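Informe de avance al organismo financiador
Proyecto Klinhom: renovación de suelos y zócalos en locales de uso compartido
Entidad ejecutora: Dukeo
Fecha de cierre del informe: 3 Jun 2018
Responsable técnica: Jaqueline Ventura

1. Estado general

Durante el periodo se ha trabajado en el local de Clellby. La superficie prevista en la memoria era de 400 metros cuadrados, repartidos en 16 estancias. Al cierre quedan pendientes 6 de ellas, todas en el ala norte, donde la medición de humedad de la solera dio valores superiores a los admitidos en el pliego. El retraso acumulado es de 10 días laborables respecto del cronograma aprobado en enero.

La modificación del cronograma fue solicitada por Vichien Wongsuwan y se tramita por separado. No supone variación del importe concedido.

2. Trabajos en planta

En las estancias terminadas se ha revisado el encuentro entre el pavimento y el paramento vertical. Las incidencias se anotan por estancia en la hoja de Trovum y se cierran cuando las firma Paweena Yensuk.

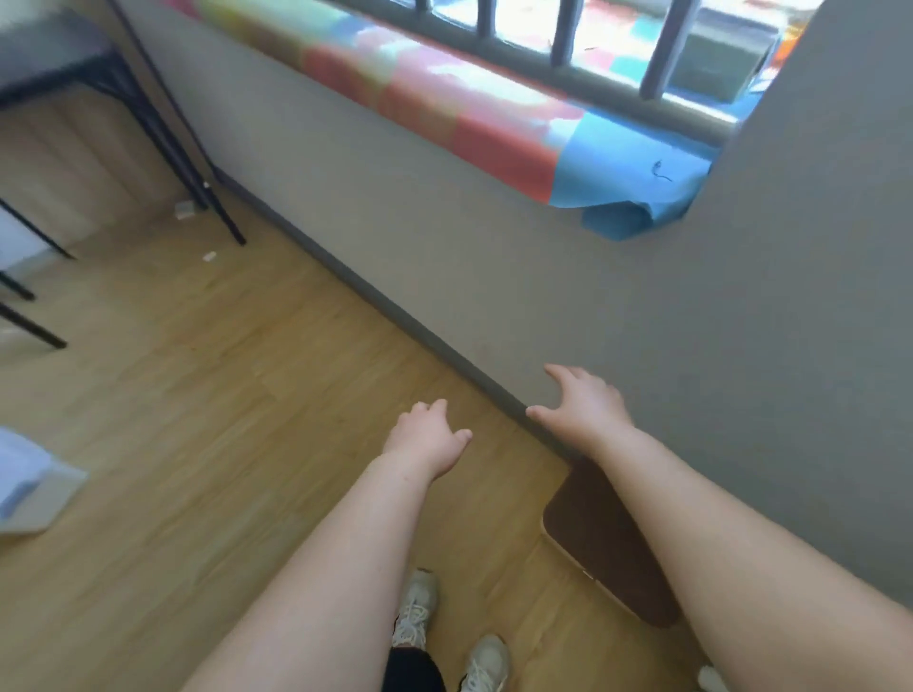 Suelos y zócalos

El acabado es de lamas de veta de madera en tono marrón claro, colocadas con pared gris mate y zócalo oscuro. Se mantiene la combinación en todas las estancias, salvo en el almacén, que conserva el pavimento anterior por decisión de la propiedad.

Las incidencias abiertas corresponden a dos tipos: juntas de dilatación insuficientes en los umbrales y tramos de zócalo con fijación deficiente. Las primeras obligan a levantar la última hilera. Las segundas se resuelven con adhesivo de montaje y no afectan al plazo.

Mobiliario y esterillas

Los taburetes y las esterillas se reponen una vez aceptada cada estancia. Daranee Prasertsri ha pedido que las esterillas no se fijen al suelo durante el primer mes, para poder inspeccionar las lamas que quedan debajo. Se acepta y se incorpora al protocolo de entrega.

3. Desviaciones

Partida de preparación de solera: ejecución superior a la prevista, compensada con la partida de transporte.
Partida de zócalos: sin desviación.
Partida de limpieza final: no iniciada.

4. Próximo periodo

Repetición de la medición de humedad en el ala norte. Si los valores son conformes, Theerawat Sangkhawat autorizará el acopio de material en planta. Queda pendiente de respuesta la consulta sobre el remate en las puertas cortafuegos, remitida con el informe anterior.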